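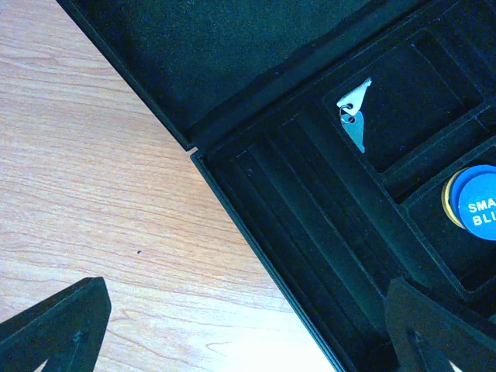

Lining in old game cases, what do you do with it?
Board: Boxes, Cases & Storage
November 2024

prindle_ann wrote:
So I finally cleared the top of the hall closet and got the case down, the black one that came with my aunt's things. I'd like to use it for our Friday card group, but the lining is a magnet for every bit of lint in the house. It's that velvety stuff, very dark, greenish when the light is on it. The long grooves are the worst part. I can get a finger along them but not down into the bottoms, and the vacuum brush just rides over the ridges. The key is still with it, on its little ring, sitting in the compartment, so at least I won't have to go hunting for one.

What do you all use? I don't want to go bald patches on it.

Mostyn wrote:
Masking tape wrapped around a popsicle stick, sticky side out. Run it down each groove, change the tape when it stops grabbing. Takes an evening and a cup of coffee. Don't use duct tape, it pulls the fuzz right off and leaves goo.

tallyho7 wrote:
I'm going to disagree with tape of any kind. If it's flocking and not real cloth, the fibers are only glued on, and old glue lets go. I did a Prelard case with masking tape in March and ended up with a lovely clean stripe of bare plastic. Soft dry paintbrush, case tipped over so the dust falls out, and that's it.

Mostyn wrote:
Never happened to me and I've done 7 of them. Maybe your Prelard was on its way out already?

tallyho7 wrote:
Maybe! But she won't know if hers is on its way out until she pulls the tape up. That's my whole point.

prindle_ann wrote:
Okay, how do I tell whether it's glued fuzz or cloth? It looks the same to me in the lid and in the base.

ines_h wrote:
Look for a seam or a folded edge, especially in the corners of the compartment. Cloth has to be tucked in somewhere. Flocking just goes around every curve like paint. With molded grooves like that I'd bet on flocking, but check anyway. — Inès Hervieu

Also take the key off the lining while you're at it. I keep mine in an envelope in the desk. A split ring rattling around in there will wear a shiny spot before you know it.

Mostyn wrote:
And then you lose the envelope. Leave the key in the case, she's never going to lock it for a card night.

dad_of_2 wrote:
You will lock it if you have my kids. Tie it to the handle if there is one!

ines_h wrote:
Ha, fair enough.

prindle_ann wrote:
Went over it with a flashlight and there's no seam anywhere that I can find, so I'm calling it flocking. Tried the paintbrush on one groove to start with (one of those cheap angled trim brushes) and it lifted a surprising amount of gray fluff. I think I'll keep going that way and save the tape for the lid, where it's flat — or would you skip it there too?

tallyho7 wrote:
Skip it there too. Brush the lid first, though, or you'll be knocking lint down into the grooves you just cleaned. Ask me how I know.

Mostyn wrote:
I still say tape on the lid is fine. Try a corner.

prindle_ann wrote:
Brush it is, lid first. The key's going in the desk for now. I'll post again after Friday.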